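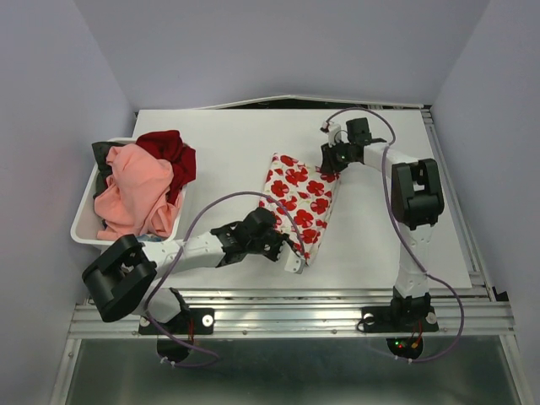 Does a lighter flywheel make a club racer faster? Project report, August 2026

Our question came from a claim we kept reading on track day forums: fit a lighter flywheel to a small racing motorcycle and you will gain time out of every slow corner. The people saying so were mostly the people who had just paid for one. We wanted lap times.

Hourani Motorcycles lent us a single-cylinder club bike and two flywheels, the stock part and a lightened one sold under the name Prernetent. Testing took place at the Trostcombe circuit in December, on a cold but dry track. The same rider did every session and was told which part was fitted, a weakness we could not get around, as the engine sounds different.

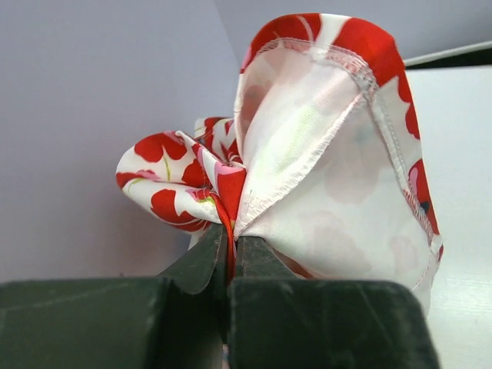

Figure 1. Patterned cloth held between two gripper fingers.

Method

We logged 148 laps. After throwing out laps with traffic, a missed gear or a cold rear tire, 115 were left. The rules for throwing out a lap were written before we looked at any times, and we would not trust a test like this that did it the other way round. Tire pressures were set before each session. Fuel was topped up to the same mark.

Results

The bike did rev up faster on the stand. On the track, the gap between the two sets of laps was smaller than the gap between the rider's own morning and afternoon sessions with the same part. Corner exit speed at the hairpin went up slightly with the lighter part, then went down again in the next session. The rider reported that the bike "felt keener," and also stalled it twice in the pit lane.
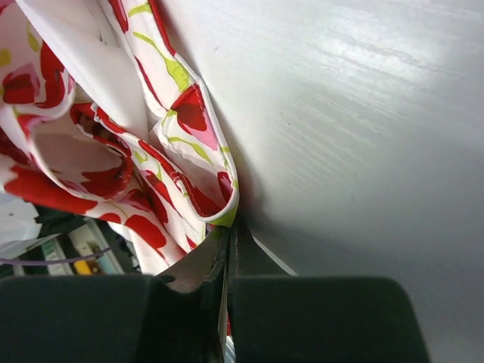 Figure 2. Red and white floral fabric, with its hem along one side.

Discussion

We can't say the part does nothing. We can say that our data does not show the gain its fans describe. The Clilow timing unit we used also dropped out on several runs, and we don't know if the missing laps were fast or slow. One rider on one bike at one track is thin evidence for anything.

The lightened flywheel cost 284 dollars. A set of fresh brake pads cost 63, and we would like to see those tested next, with the rider kept in the dark this time.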